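Fault notes from the two-arm sorting cell at Foltinport. Long one, posting it in pieces.

The task: clear small items off a table into three plastic bins, blue, green and yellow. Two arms, one gripper each. Tape, blocks, staplers, boxes of staples.

Symptom: the right gripper reported "released" while still holding. The controller believed it and started the next reach. Part still in the jaw, arm moving.
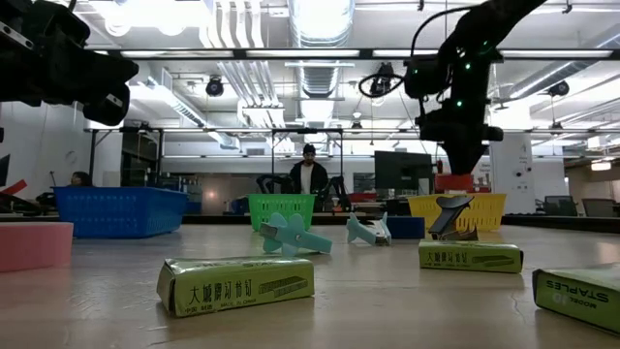
First guess was the Kurnitberg driver board. Swapped it. Same fault, 21 times in one day of runs.

Second guess was friction at the fingertips. Odair Vasconcelos cleaned the pads and logged another batch. No change.

Rogério Andrade then pulled the raw encoder trace. The open command went out, the encoder count jumped to the open position, and motor current stayed at grip level. Jaws that have opened don't draw grip current.

So the position reading was wrong. The encoder line shares a cable run with motor power, and the run flexes hard when the wrist turns past 90 degrees. A shield crimp had let go at the connector. Noise got in, and the count slipped. 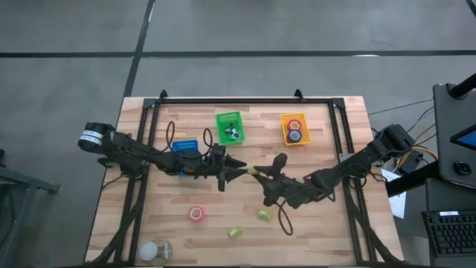

The safety side bothers me more. Our collision check uses the gripper's reported state to decide whether to add the held part to the arm's outline. "Released" means no part, so the planned clearance between the two arms was too small by the size of whatever was in the jaw.

Worst case in the logs: nearly 2 cm of overlap between a held staple box and the other arm's path. The force limit stopped it. That limit is meant to be the last line.

Changes as of February 8, 2025:
Release now needs position and current to agree. If they don't, both arms hold.
Encoder cable rerouted away from motor power, new crimp, strain relief at the wrist.
Outline keeps the part until release is confirmed.

Still open: the left arm has the same Fatano connector and hasn't faulted. Replacing it anyway.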